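Zukon Shared Workshop: Course Handout, Unit 2
Building a Hand-Held Gripper
Instructor: Piroska Somogyi
Revised November 30, 2022

Participants should have completed the July safety briefing before beginning this unit. Check that both linkages pivot freely and that the fingers meet evenly. Tighten the pivot screws by hand only. The first exercise is a level grip on a cylinder. 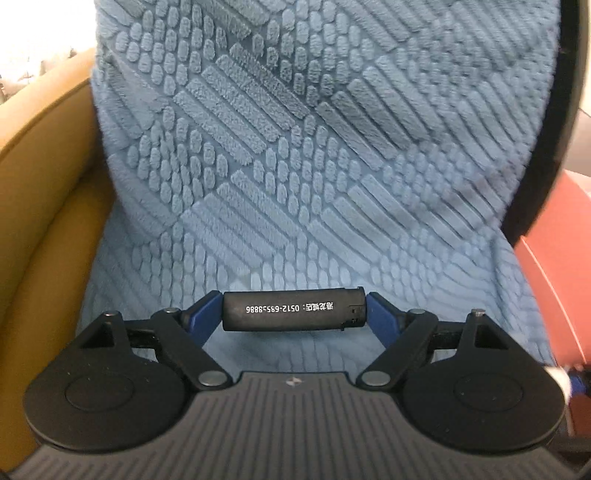 Repeat the grip with the cylinder turned end for end. Record any slip on the Jeltside sheet, together with your kit number. Fingers that drift to one side must be reseated before you continue.

The second exercise concerns small items of mixed shape in an open box. Approach with the fingers spread and close slowly.

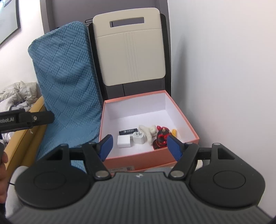 Soft items require less closing force than hard ones. Completed sheets are to be left in the Quiambao cabinet, drawer 2226.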